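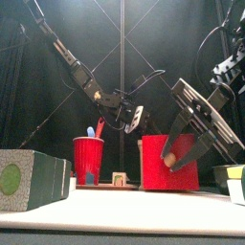 Zwei Arme, ein Tisch voller Kram: der rechte Greifer mit der kleinen Kugel am roten Block.

Skernix Duo im Test: Acht Wochen mit dem zweiarmigen Tischroboter

Von Siwan Landeg, 17.12.2025

Wer meine Berichte schon länger liest, weiß, dass ich mich mit dem Auspacken schwertue. Ich mag Kartons, ich mag Schaumstoff mit ausgestanzten Mulden, und ich mag es, wenn jede Schraubensorte ihr eigenes Tütchen hat. Beim Skernix Duo kam ich voll auf meine Kosten – die Lieferung bestand aus zwei großen Paketen und einem flachen für die Halterungen, und der Paketbote hat mich sehr lange angesehen.

Bestellt hatte ich den Bausatz im September bei Griffiths, und zwar die Ausstattung mit zwei Armen und einem Greifer. Am anderen Arm sitzt ab Werk nur eine flache Endplatte mit zwei Schlitzen, an die man später anschrauben kann, was man mag. Ich fand das erst ein bisschen geizig, habe mich aber schnell damit angefreundet, denn zum Anstupsen und Gegenhalten reicht so eine Platte erstaunlich oft (und sie geht nicht kaputt, wenn man sich beim Programmieren um ein paar Zentimeter vertut, was mir natürlich nie passiert).

Der Aufbau

Die Anleitung veranschlagt fünf Stunden. Ich habe zwei Abende gebraucht und einen dritten für die Kabel. Die Arme werden hängend montiert und greifen von oben auf den Tisch, man braucht also ein ordentliches Gestell, das leider nicht dabei ist. Mein Freund Arwel Lewis hat mir beim Ausrichten geholfen und dabei ungefähr jeden Winkel zweimal nachgemessen. Das hat sich gelohnt! Wenn die beiden Arme auch nur ein wenig schief zueinander hängen, merkt man es später bei jeder gemeinsamen Bewegung.

Gar nicht glücklich bin ich mit der Kabelführung. Die Leitungen stehen in großen schwarzen Bögen von den Armen ab, und es gibt zwar Befestigungspunkte, aber viel zu wenige. Ich habe mir mit Klettband beholfen. Schön ist das nicht, und wer seinen Roboter in einem Wohnraum betreiben will, sollte das wissen.

Was er kann

Ich gebe neuen Greifern grundsätzlich Dinge, die bei mir ohnehin herumliegen: einen roten Plastikbecher, einen Spielzeugblock mit Bildchen, ein dickes Buch, eine dunkelgraue Schüssel, solche Sachen. Mein Liebling ist aber die kleine runde Kugel. Kugeln sind gemein. Sie rollen weg, sie drehen sich zwischen den Fingern heraus, und wenn man zu kräftig zupackt, springen sie davon und man liegt unter dem Regal.

Der Parallelgreifer des Duo macht das richtig gut. Die Kraft lässt sich in feinen Stufen einstellen, und nach etwas Probieren hatte ich einen Wert gefunden, mit dem er die Kugel hält und sogar gegen den großen roten Block drücken kann, ohne sie zu verlieren. Der Block hat eine leicht raue Oberfläche, das hilft wohl ein wenig mit. Mit dem Becher ging es ebenfalls ordentlich, solange nichts Langes darin steckte. Sobald ein Küchenhelfer über den Rand ragt, muss man den Anfahrweg von Hand korrigieren, sonst räumt einem der Arm den halben Tisch ab.

Beim Buch musste ich passen. Dafür öffnen die Finger schlicht nicht weit genug, und auch das Schieben mit der Endplatte endete meistens damit, dass sich das Buch schräg stellte. Seija Kauppinen, die das gleiche Modell in ihrer Werkstatt in Vaddale stehen hat, hat sich breitere Finger gedruckt und ist damit sehr zufrieden. Ihre Vorlage will ich über die Feiertage ausprobieren.

Software und Service

Die Steuersoftware heißt Idden und ist, wie soll ich sagen, gewöhnungsbedürftig. Bewegungen lassen sich durch Führen des Arms aufzeichnen, das klappt wunderbar und macht auch Leuten Spaß, die sonst einen Bogen um Technik machen. Aber das Menü! Die Greifkraft versteckt sich in einem Untermenü namens »Erweitert«, und nach jedem Neustart steht sie wieder auf dem Ausgangswert. Ich habe deswegen an Griffiths geschrieben und am nächsten Tag eine sehr freundliche Antwort von Gwion Pritchard bekommen, samt einer kleinen Datei, mit der sich die Einstellung dauerhaft speichern lässt.

Preis und Fazit

Der Bausatz kostet 928 Euro, ein zweiter Greifer kommt extra. Günstig ist das nicht, und das Gestell muss man auch noch dazurechnen. Wer nur einen Arm braucht, bekommt die kleine Ausführung für 700 Euro und spart sich eine Menge Kabel. Ich würde trotzdem wieder zum Duo greifen, weil mir das Zusammenspiel der beiden Arme so viel Freude macht.

Gut: feinfühliger Greifer, stabile Gelenke, netter Service
Weniger gut: Kabelführung, Menüs, kein Gestell im Lieferumfang
Wertung: 8 von 10 Punkten

Falls jemand von euch schon einen zweiten Greifer nachgerüstet hat, schreibt mir bitte in die Kommentare, wie ihr die Kabel verlegt habt.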